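Trevby Picking Software – progress report to Kitow
Work package 2: grasp planning and motion control
Prepared by Rasa Eglītis, January 10, 2022

Status

Work package 2 is on schedule. The grasp planner has been moved to the new message layer, the collision model now includes both bins, and the logging tool agreed at the last review is in daily use. One item, recovery after a failed grasp near a wall, is late and is dealt with under Open issues.

Grasp planner

The planner takes a depth image of the bin, proposes grasp candidates and ranks them by predicted success. The limit on candidates per cycle has been set at 300. Raising it further gave no better first choice on our recorded data and lengthened the cycle. Ranking is done before the inverse kinematics check, so a candidate the arm cannot reach is dropped late. We intend to reverse this order for candidates close to the walls, where most of the rejected ones lie.

To date 3,212 grasp attempts have been logged with the new tool. Each record holds the depth image, the full candidate list, the planned path, the joint positions and the gripper width at close. Of these, 72 cannot be replayed owing to a clock fault between the camera driver and the arm controller. The fault has been corrected and the affected records are marked as unusable – they have not been deleted.

Test objects are mixed by size and shape on purpose. Thin, flat items against a wall remain the hardest for the segmentation step, which tends to merge them with the metal behind.
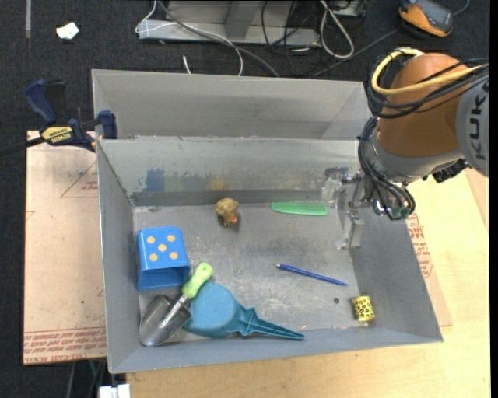
Figure 1. Gripper at the right-hand wall of the front bin, with mixed objects on the bin floor.

Motion control

Path planning now treats the bin rims as solid, with a fixed margin. The cables and hoses along the arm are still modelled as a single padded shape round the wrist. This is safe but rules out some steep approaches that the arm could make. Žukauskas has supplied a finer model, and it will be tested in simulation before it is used on the arm.

Open issues

Recovery near walls: after a missed grasp the arm returns to its home position instead of trying the next candidate. The fix is written and is under review.

Bin calibration: the position of each bin is entered by hand. A routine to find the rims from the depth image passes 13 of its unit tests but fails when a rim is partly hidden by the arm.

Next period

The rim routine and the wall recovery fix are due in February. The replay tool will be handed to Skavosau at the same time, with a short user guide. No change to the budget is requested.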